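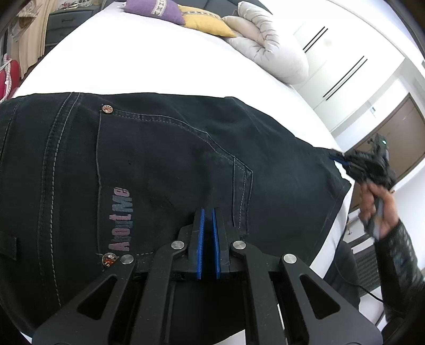 **Can a robot fold your washing yet?** Slowly, and only if somebody has spent a long time showing it how.

---

Went to the open day at Drondcombe. Home automation, three floors, free parking, a queue for the lift. I'd been promised the end of laundry by March. Thread.

---

The welcome talk was from Tin-yau Pan, who was perfectly nice and said "seamless" so often that I stopped listening and read the fire notice. The fire notice was clearer.

---

Main attraction: an arm called Su. Su folds tea towels. Same size, same table, same corner of the table. I asked if it could have a go at my scarf and was told scarves are "on the roadmap".

---

One towel went on the floor. A man in a lanyard picked it up and put it back square to the table edge. That's the bit I'd pay for, frankly. Does the man come with it?

---

Trousers are the hard one, apparently. Two legs, stiff seams, pockets, and black denim hides its own creases, so a camera struggles to tell a fold from a shadow. Fair enough. I struggle with that too at six in the morning.

---

So how does it learn? People do the job by hand with a gripper in each fist, over and over, on ordinary clothes on ordinary beds. Lurdes Quintela, who runs that side, says they have 1,073 goes at trousers so far and want 2,000 before they'll let Su near a pair in public.

---

I liked her a lot more than the welcome talk. She didn't claim anything. I asked what happens with a pair it has never met and she said "depends on the pair" and went back to her coffee.

---

They let visitors try the hand grippers. You squeeze, the jaws shut, you feel like a crab. Picking up a waistband is fine. Getting the leg to lie flat afterwards took me three tries and some language.

---

My friend Wanda Stępień did it first time and has been unbearable ever since.

---

Upstairs, a firm called Jostby had a cupboard that is meant to sort socks. It was switched off. A leaflet said it saves 200 hours. Per year? Per household? Per sock? The lad on the stand didn't know and offered me a pen.

---

Price of the cupboard, since several of you have asked: £525 "introductory", plus a subscription they wouldn't put a number on. Pass.

---

Would I go again? Probably, for Lurdes and the grippers. Do I believe the March date? I do not. There's a full basket on my landing and I'm off to deal with it.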